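Last Ferry

Revathi ran. Bag banging on her hip, one shoe undone, the ticket already going soft in her fist. Gate 2. No, the other gate 2, the one past the kiosk.

"You've missed it," said the man at the rope.

"It's right there."

"It's right there and you've missed it."

Six feet of black water. Then eight. She thought about jumping and then she thought about her knees. Lempi was on that boat, somewhere behind the lit windows, with the letter in her coat and no idea it was the wrong letter.

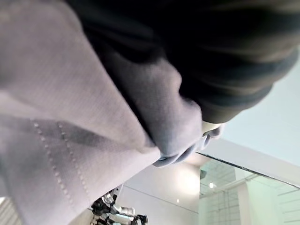
She rang. Nothing. Rang again. Engine noise, a child, then Lempi, out of breath.

"Where are you? I've got us seats."

"On the quay. Don't open it."

"Open what?"

"The letter. Give it to me when you're back. Please Lempi."

A long gap. Wind, or paper.

"I read it in September," Lempi said. "I steamed it. Sorry."

September. All those dinners. All that polite talk about the Kallio flat and whether the boiler woud last.

"And you still came?"

"I bought two tickets, didnt I?"

The man was coiling his rope. Next one at six, he said, if the fog held off. Revathi sat down on a bollard and did up her shoe.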